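Teaching a robot the toilet roll test

I figured I'd be writing about arms that weld car doors. Then I spent a November morning at the Judport lab and came home thinking about bathrooms.

The idea is simple enough. Skip the robot at first. Give a person a pair of hand-held grippers, each with its own camera, add one more camera up at head height, and have them do an ordinary chore with pinching fingers instead of their own. The recordings go to a model, and the model learns to drive a real arm. They call the method Protby (after somebody's street, I was told) and I got to try it. I was terrible! My first roll went skidding off under a sink.
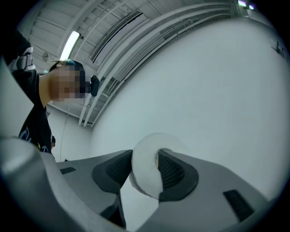
Why toilet paper?

Because it squashes. A mug is the same mug however hard you grab it, but a soft roll dents, and the robot has to live with the dent. Protby learned from 119 recordings of the roll chore, which sounded like a tiny number to me. With those, the arm got the roll where it belonged in some 80 percent of tries. Take away the head view and it did a lot worse, mostly by missing the shelf.

The printed squares on the grippers are how the software works out where each hand is. Cover them with your sleeve, as I did (twice), and that take goes in the trash.
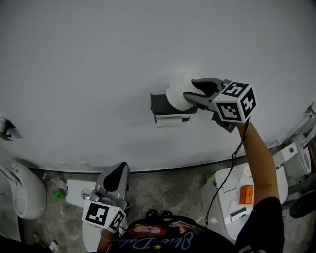

Delwyn Kereama
Contributing writer, Partington

Next up is a harder version, with five kinds of holder and a bathroom in Brescombe the model has never met. I've asked to come back for that one, and I've been practicing at home with kitchen tongs.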